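Print this page | E-mail this page

Listening Back: How the Band Feletti Made "Nirville"
Student project report by Lensa Assefa

When I began this project in April I only wanted to know why one record by a small doom metal band from our own town still gets played at every house party I go to. Feletti put "Nirville" out themselves, pressed 419 copies, and sold them mostly out of the back of a van – which their singer, Birhane, still drives, I am happy to report!

I spent two long evenings with Mahlet Woldegiorgis, who played bass on all 8 songs and was very patient with me. She told me the slow middle part of "Fatine" was a mistake at first (the drummer had lost his place) and that they liked it so much they kept it in. I have listened to that part more times than I can say, and I still get goosebumps.

For the second half I asked listeners to send in memories of the record, and more than 404 people wrote back, many of them with whole pages. 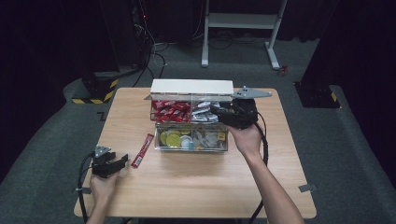
I read every one of those letters, and the song people brought up most was "Fatine", with the title track close behind it. My thanks to Mahlet for lending me her rehearsal tapes.

3 comments | 12 shares
Contact | Copyright Lensa Assefa | Back to top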